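Open lab day at Zitell, or how I spent a Saturday rooting for a plate

6 Jul 2024

So I finally made it to the Zitell student open day! I'd missed the October one and had been kicking myself ever since. Parking was awful (256 spaces, all full when I got there), but the second-year manipulation class had their demos going upstairs, and I went straight up and pretty much stayed there.

The class project is tidying a tabletop. Plates, mugs, soft things, all the stuff that ends up on a table when you have kids.

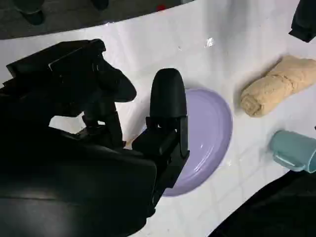

Plate and bread first, fleecy thing second.

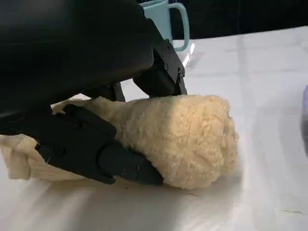
Sowmya Menon told me the plate gave her team more grief than everything else put together, and that she would start with the rim if she had to do the whole course over, and would I please stop asking about the arm and ask about the practice runs. Okay then! Her team had logged 2,346 of them by the end of term, and the class rule is that you need at least 1,000 before you're even allowed to show up at the open day. They do them in pairs, one person driving and the other writing notes, and they swap when the driver gets cranky.

I got a turn at driving too (there was a line, mostly ten-year-olds, and I waited like everybody else). It's so much harder than it looks. You think you're lined up and then you move a hair too far and you have to back off and come in again. The kid after me was way better at it.

Across the hall the Sorna club was showing its line follower, which kept stopping at the same corner, and two guys from Coetzee were giving out stickers and talking about summer jobs. I also sat in on half of the Ostivico talk about grading student robots, which was drier than I'd hoped, though the part on how they score a dropped object was good and I wish I'd written it down.

Lunch was a hot dog from the cart out front. Entry is free, but bring cash for the cart, and get there before ten if you want a parking spot.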